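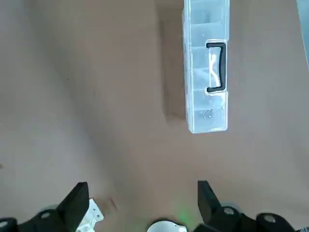
4. Field trial of low-voltage garden lighting

4.1 Site and planting

The trial ran in the rear garden of the Rawat property, a sloping lot with a brick path, two raised beds and a mature hedge along the north side. The planting had been in place for several years before any fixtures were added. We kept it as it was, apart from a light pruning of the hedge in August. The soil is a sandy loam that drains quickly, and the stakes could be pushed in by hand everywhere except next to the path, where old rubble had to be dug out first.

Three kinds of fixture were compared. The Gumeck path light is a short post with a shielded head that throws light downward. The Braneo spot is a narrow-beam uplight on a ground stake. The Trisent strand is a flexible cord of small lamps that can be tied along a branch or laid under the edge of a bed. All three ran from the same low-voltage transformer, which was mounted on the garage wall and controlled by a timer and a photocell wired in series.

4.2 Placement

Path lights were set on alternating sides of the path, set back a hand's width from the brick so that a mower could pass. Spots were placed at the foot of the hedge and under two small maples. The strands were tied into the lower branches of the maples with soft garden ties, leaving slack for growth. Rigid ties had marked the bark in an earlier season, and we did not use them again.

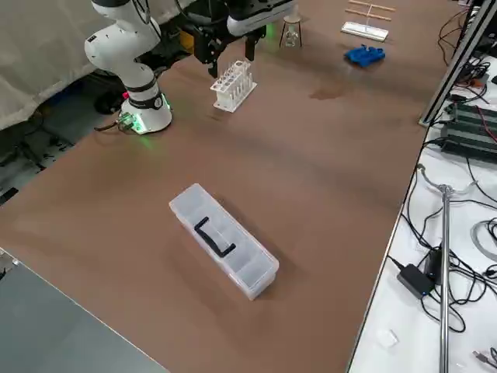 Cable was buried under mulch in the beds and in a shallow slit under the lawn. Each run was kept short enough that the last fixture was not visibly dimmer than the first. Where a run had to be longer, we fed it from the middle. This took more cable but fewer adjustments later — the first layout, which used a single long loop, had to be taken up and laid again.

4.3 Measurements

Light on the path was read with a hand-held meter laid flat on the brick. Readings were taken after full dark, with the house lights off, and on clear nights only. Over the season we logged 1,997 readings. Any reading taken with the meter visibly tilted was thrown out on the spot and repeated, and is not part of that total.

Figure 3 gives the results by fixture and by distance from the nearest lamp. The path lights gave the most even light, with no dark gap between one pool and the next. The spots added very little to the path but made the hedge readable as a boundary from the back door. The strands gave a low, even glow in the beds. Their light fell off quickly, and at the far edge of the path the meter could not separate it from the sky.

Figure 3. Light level on the path surface by fixture type and distance from the nearest lamp. Points are nightly means; bars show the range.

4.4 Upkeep

Each fixture was checked every other week. The most common job was wiping soil splash off the lenses of the spots, which sit low and face up. After heavy rain this had to be done the next day or the beam turned brown and patchy. The path lights stayed clean under their caps. Two of them were knocked out of plumb by the mower in spite of the setback, and both were straightened without tools.

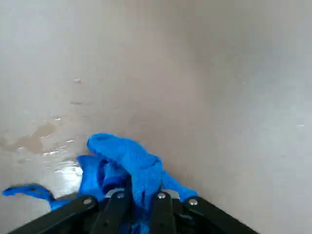
The lamps in the spots are rated by color temperature at 4,000 K, and visitors often called them cold. Benedicta Zakaria swapped the lamps under one maple for a warmer type partway through the season. The readings under that tree dropped slightly and have been kept apart in the analysis. Regula Frei recorded leaf condition near the fixtures and found no scorching on the maples. A few hosta leaves that had grown over a spot were browned at the tip, and they were cut back.

4.5 Limits of the trial

The garden is small, and the results should not be carried over to larger grounds without more work. The hedge blocks most street light, so the background level was lower than in many suburban yards. Total cost of fixtures and cable was roughly $800, not counting labor. We did not meter the power drawn by each fixture type separately, and the winter months were not covered. A second season, with the strands moved closer to the path edge, is planned for the same site.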